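Safety and Standards Notes: the simulated cell check, version two

Members who came to the Tuesday session will know that Hodport has put out a second draft of its guide to validating robot cells in simulation. It runs to 49 pages. The first draft was 20. I have read both, and I am less sure than the authors are that the extra pages make anyone safer.

The idea behind the guide is fine. Before you bolt an arm to a real bench, you build the bench in software, run the task there, and look for trouble: reach problems, joints close to their limits, a gripper that meets the table before it meets the part. Most of us do some version of this already. The draft wants to turn it into a sign-off step, with a record that an integrator can hand to the customer. My doubts start with that record.

Under the draft, a cell passes when it has completed a set number of runs with no contact outside the permitted zones. Pemero, who supplied the worked case in the annex, reports 1221 clean runs. It looks like a big number. But the annex does not say how much changed between one run and the next. If the part sits in the same spot, under the same lights, on a table that never moves, then you have done one run and copied it 1220 times. I asked about this at the session and was told the variation was "appropriate to the task." I would like to see that in millimeters.

There is also the matter of what gets modeled. A scene can have a nice stained floor and baseboards along the walls and still have made-up friction values. Clause 15 of the draft asks for "adequate visual fidelity" and then spends two pages on textures and shadows. Contact stiffness gets a single paragraph. Cable drag gets nothing at all, and anyone who has watched a hose pull a wrist off line will wonder why.

To be fair to the authors, the section on camera views is better. It says that a reviewer should be given a view from the gripper as well as a view of the cell, and that neither one should be accepted alone. I agree with that. A view taken close to the arm hides a good part of the work surface behind the links, and a view from the tool gives you very little idea of what the rest of the arm is doing. The draft also says the reviewer should see rendered stills with no overlays, so that a green "clear" label does not do the thinking for them. Good. Keep that part.

The two renders we put up at the session are of one cell, first with the arm close up on its pedestal, then from behind the open gripper fingers.

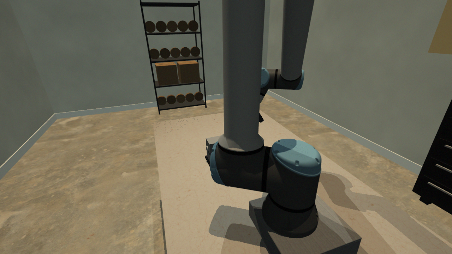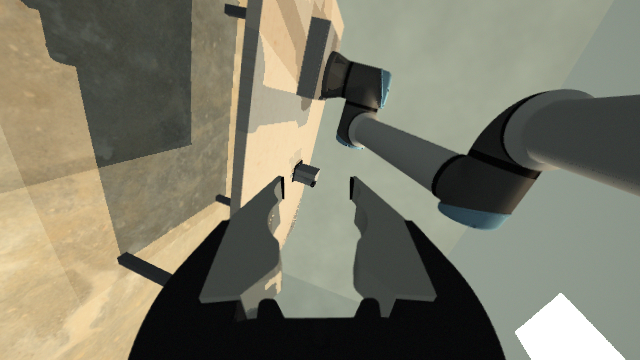 What we are asking for in the reply

Our comments go back to Hodport in September. The working group has agreed on the points below, though Wyss would prefer softer wording on the first.

Any run count must be reported together with the range of part positions, part weights and lighting used. A count with no range should not be accepted as evidence.

Friction and stiffness values must be listed with their source. "Default" is a source, and it should have to be written down as one.

A simulated pass must not replace the reduced-speed check on the real cell. The draft says it "may support a shortened check" - we want that line out.

The file format should be open. At present the annex assumes Briko, and members on other software would have to convert everything by hand.

Send additions to the standards desk by the end of the month. Short ones, please, with the clause number at the top.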